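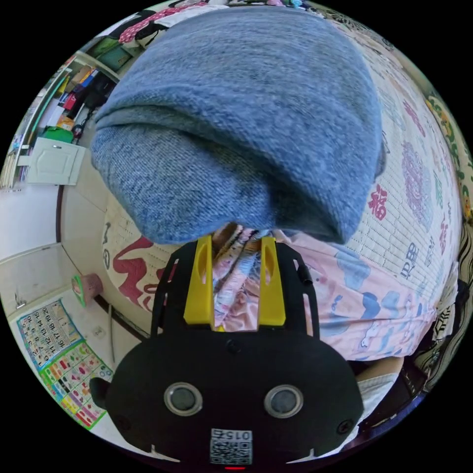
What happens to the folding staff when the folding is automated? At Laramach they were moved to the exceptions table, on the same pay, and the table was given a target.

The target was 65 items per shift. Syafiqah Lumbantobing had folded 400 on an ordinary day before the Bivis line was installed, so she read the sheet twice. The supervisor confirmed it. An exception was any item the line refused: knits with a rolled edge, soft blankets, anything that changed shape when lifted.

The procedure had four steps. Remove the item from the chute. Fold it. Enter a reason code. Wait for the light.

Code 2 meant "unclear edge." She used it for most of November. The line read her codes overnight and adjusted its grip, and each week the chute delivered less. Her hands stayed quick and had little to do.

At 3:40 one afternoon a blue sweater came down with the ticket number 574. She folded it the way her aunt had taught her in the shop at Hidayat, sleeves first, then the collar turned under – a fold the line had no entry for. The screen asked for a code. She left the field blank.

The light stayed red. She set the sweater on the shelf, sat down, and waited to see who would come.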